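Chunhua Du wraps things for a living at Nollard, a two-room shop in Flirnendale, and has opinions about tape. "People use it like they're sealing a tomb," she says.

Her own method starts with brown paper spread over the table. "I used to work on the bare top. Then I met a customer's varnish."

How long did it take to settle on the paper? "Nine years. I'm a slow learner with fast hands."

The wire rack stays at the left end, where she can reach it and, she admits, where she mostly ignores it.

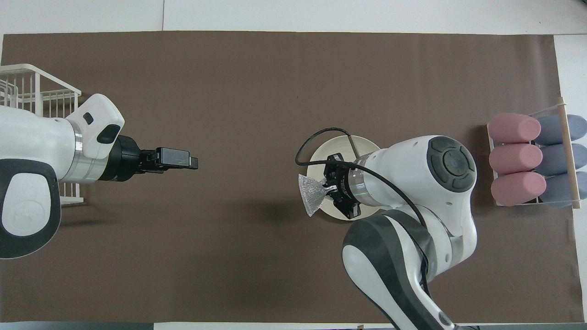
On string

She allows two knots. "Four is showing off."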